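Gronberg Asks Lonby Residents to Clean Out the Bathroom Cabinet, Gently

2 min read

LONBY – Gronberg, the household storage and take-back company, will hold its second Cabinet Amnesty this Sunday at the Trestinar building on the east side of town. Residents are invited to bring in the half-used, the nearly empty and the frankly historical contents of their bathroom shelves. No questions will be asked about the year of purchase.

The first Amnesty, last fall, brought in 2,359 items. Sunscreen led the field by a wide margin, followed by hotel shampoo and a category the sorting crew labeled "creams, purpose lost." One household handed over almost 100 travel-size toothpastes and left before anyone could ask where they had been traveling.

"People will throw out a sofa without blinking, but they will move a bottle of body lotion through three apartments," said Areeba Sethi, who runs the take-back program at Gronberg. "We had a man come back to the table to visit his mouthwash. We let him have a minute."

Doors open at 10 a.m. and close at 2 p.m., or when the bins are full. Last time the bins won. Two extra have been ordered, along with a second folding table and a better sign, the previous one having led several people into a dog grooming appointment.

Accepted items include shampoo, conditioner, soap, lotion, toothpaste, shaving foam, cosmetics and any empty plastic container that once held one of these. Lids should stay on. Medicines, needles, nail polish remover and aerosol cans cannot be taken and should go to a pharmacy drop box or the county hazardous waste site. Candles are also not accepted, although we understand the temptation.

Unopened products that are still in date will be passed along to Bajwa, the neighborhood pantry two doors down, which is short on toothpaste and deodorant in adult sizes. Opened products will be emptied and the containers rinsed and sorted by plastic type. Visitors can watch the sorting if they like. Several did last year, and one had opinions.

"My own cabinet is not fit for public discussion," said Fahad Bukhari, operations manager at Gronberg. "I found a sample packet in there from a dentist who has since retired. I'll be in line with everybody else."

Admission is free and no sign-up is needed. Parking is available behind the building, where the spaces were painted for smaller cars than anyone now drives. Residents who cannot make it on Sunday may leave a sealed bag at the Gronberg front desk during business hours through the end of April.

Last updated: Sunday, 8:15 a.m.

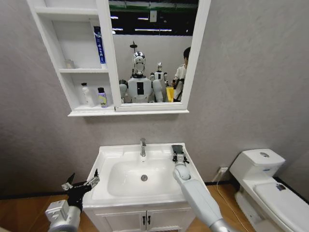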